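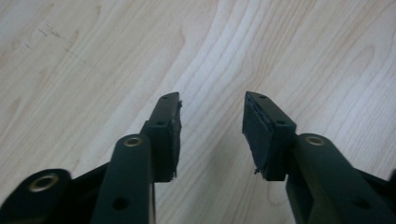

Dark green against the pale wood.

OK so I have to tell you all about the hummingbirds, because it has been a whole summer and I've barely posted about it. Long thread, get a drink.

Some of you know I put in a patch of salvia and bee balm along the back fence when we moved to Hatville. Mostly I wanted something red out there. The bed is maybe as long as a car and the soil is terrible, all clay and old gravel.

First year: one hummingbird, one time, for about as long as it takes to say "is that a hummingbird." I was thrilled anyway. Wrote it on the kitchen calendar and everything.

Second year I added a trumpet honeysuckle on the trellis (the native coral one, not the Japanese one that eats fences) and a single feeder. Then I had two birds that I could tell apart! One male with the full red throat, one plain female with a tiny nick in her tail.

This year though. THIS YEAR. They were back before the honeysuckle had even opened. I was standing at the sink and a male came right up to the window where the feeder hung last summer, hovered there, and looked in at me like I was late with dinner.

I have never boiled sugar water so fast in my life.

People keep asking for the recipe so: one part plain white sugar, four parts water. That's all of it. No red dye, no honey, no brown sugar. I boil the water, stir the sugar in, let it cool all the way, and keep the extra in a jar in the fridge.

And please change it often when it's hot! Every two days in July for me. If it looks cloudy it should have gone down the drain yesterday. My neighbor Yolandi Xaba does hers every morning with her coffee and her birds are spoiled rotten.

Yolandi also taught me the trick with two feeders. One male will guard one feeder all day long and chase off everybody else. Hang a second one around the corner of the house where he can't see it from his perch, and suddenly the females get to eat too.

His perch, by the way, was the very top of a dead tomato cage. I'd meant to pull that cage out in spring. It stayed up until last week.
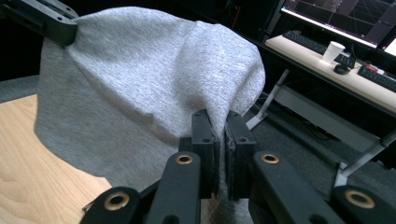 Heathered gray, nicely lit.

Now the part I really wanted to tell you. The nest.

I'd read that the nests are small. I wasn't ready for how small. Think half a walnut shell, sitting on a downward-sloping branch of the redbud, stuck all over with bits of lichen so it looks exactly like a knot in the bark. I'd walked under it for I don't know how many days.

Riaan Rampersad found it. He's nine, he lives across the street, and he was lying flat on his back in our grass looking for shapes in the clouds. "There's a bird sitting on a bump," he said. And there was.

It was her - the female with the nick in her tail! I can't prove she was the same one from last year, I know, I know. But I'm telling you it was her.

We made a rule that day. Nobody goes closer than the birdbath. No ladders, no mirrors on sticks (Riaan's idea, and a clever one, but no). We had my old binoculars and two lawn chairs and that was plenty.

What she builds with is wonderful. Plant fluff, dandelion and thistle down mostly, and then spider silk to tie it all together. The silk stretches, so the nest gets wider as the babies grow. I stopped knocking down the webs on the porch after I learned that. My porch looks haunted and I don't care.

Dad doesn't help at all, in case you were wondering. He was on the tomato cage the entire time being magnificent.

The eggs usually take a couple of weeks. We couldn't see into the cup from the chairs, so we only knew something had changed when she quit sitting for long stretches and started zipping back and forth, leaning in over the edge with that long bill. It looks alarming the first time. It's just lunch.

And it's bugs as much as nectar! Gnats, little spiders, fruit flies. I left a banana peel in a hanging basket near the salvia and the fruit fly cloud was disgusting and she worked it over like a buffet. Shireen Naidoo came for supper and asked very politely what the smell was.

Then one morning two bills were poking up over the rim. Two! Like a pair of toothpicks. I woke up the entire house. My husband looked through the binoculars in his bathrobe, said "huh," and then stayed out there so long that his toast went cold.

We had one awful night with a thunderstorm, wind out of the west and the redbud thrashing around. I lay there listening to it and feeling sick. At first light she was on the nest, soaked looking, and still there. I may have cried a bit on the patio.

They left 23 days after we first saw her carrying food. Riaan kept the log, so blame him if that's off. One went early and the other sat on the rim buzzing its wings for most of the morning before it made it to the honeysuckle. I was on the phone with the dentist and I hung up on them. Sorry, dentist.

After that the yard was chaos in the best way. By late August I couldn't keep track of who was who. The bee balm was finished but the salvia kept going, and the jewelweed by the ditch (planted itself, bless it) was the most popular thing on the property.

Our last one came through at the end of September. I still have one feeder up in case of a straggler. Leaving it up won't keep them from migrating, they go when they're ready, so don't feel you have to take yours in early.

The nest is still on the branch and I'm leaving it alone. It's against the law to collect them anyway, and it's nice to look up at.

For next year: more salvia, some columbine for early bloom, and cardinal flower down by the ditch where it stays damp. Yolandi has columbine seed for me that needs a cold spell, so it's going in a tray outside in January.

If you've got cardinal flower growing in clay, tell me how you did it! I've killed it twice. And post your hummingbird pictures, I want to see every last blurry one.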